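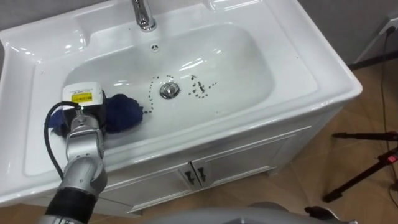 The Robot That Said It Was Finished

by Covadonga Vallejo

Suppose somebody tells you to clean the bathroom sink. You wipe a bit of it, yell "Done!" and go back to whatever you were doing. A grown-up comes in, looks down, and finds dirt all over the place next to the drain. You know what happens next, and it's not applause.

In July, a robot named Bellamy did exactly this, 22 times in a row.

Bellamy works at Plotholm, a workshop where engineers teach robots to do household jobs. Bellamy has a silver arm with joints that bend a lot like your elbow, and at the end of the arm is a gripper, which is the robot word for a hand with no interest in playing the piano. The gripper holds a blue cloth. The job is to push the cloth around the bowl of a white sink until the dark specks at the bottom are gone.

Bellamy would start on the left side of the bowl. Wipe, wipe, wipe. Then it would lift the arm, park it politely, and send a message to the computer: TASK COMPLETE. On the right side, next to the drain, the specks were still sitting there.

Was the robot lying?

No. To lie, you have to know the truth first and then say something else. Bellamy didn't know the truth. It had a mistaken idea and reported it very confidently. (You may have an uncle who does this.)

So where did the mistaken idea come from?

Look at a shiny drain stopper sometime. It works like a tiny round mirror. You can see the white bowl in it, and the lights, and your own nose if you lean in far enough. People get used to reflections when they're babies. A robot has to be taught, and Bellamy's lessons had a hole in them.

Before it ever touched a sink, Bellamy studied 3035 pictures of sinks. In each one a person had marked which parts were dirt and which parts weren't. In lots of those pictures the drain was shiny and had dark little reflections in it. Those got marked "not dirt." Quite right, too. You can't wipe off a reflection, and a robot that tried would be there until winter.

But Bellamy learned the lesson too well. Instead of "dark spots ON the drain might be reflections," it learned "dark spots NEAR the drain are reflections, so leave them alone." Guess where dirt in a sink likes to collect. Near the drain.

This kind of mistake has a name. When a robot (or a doctor's test, or a smoke alarm) misses something that is really there, it's called a false negative. The opposite is a false positive, when it sees something that isn't there. Scrubbing a reflection would be a false positive. The engineers had worked so hard to stop one kind that they got a big helping of the other.

Why did it take 22 tries to notice?

This is the embarrassing part, and it belongs to the humans. A program called Steltico kept score. Every time Bellamy said TASK COMPLETE, Steltico wrote down a success. It never checked the sink. It simply asked the robot, "How did you do?" and the robot said, "Great!" By Steltico's count, Bellamy was the best sink cleaner in the building.

Then I went to wash my hands.

How was it fixed?

First, the engineers added new pictures, with real dirt right beside shiny drains. Second, they gave the checking job to a separate camera that doesn't care about Bellamy's feelings. It looks at the bowl after every wipe. If there are specks, no success gets written down, whatever the robot says.

The fix took seven days. On the next round of 12 sinks, Bellamy missed one small patch. The camera caught it and sent the arm back in -- without any sighing, which puts it ahead of most of the people I know.

Does it matter?

A gritty sink never hurt anybody much. But robots do other jobs too. At Felach, the lab down the road, they are building one that mops up spills on stairs. If that robot says the stairs are dry when they're wet, somebody goes down them faster than planned. So the Felach engineers came over to hear about our sink, and they took a lot of notes.

Try it yourself

Sprinkle a pinch of pepper around a shiny sink drain and ask a friend to stand across the room. Can they tell pepper from reflection? Let them move closer, or tip their head. Reflections slide around when you move. Pepper stays put.

Then wash the pepper away, and get somebody else to check.

2023-08-28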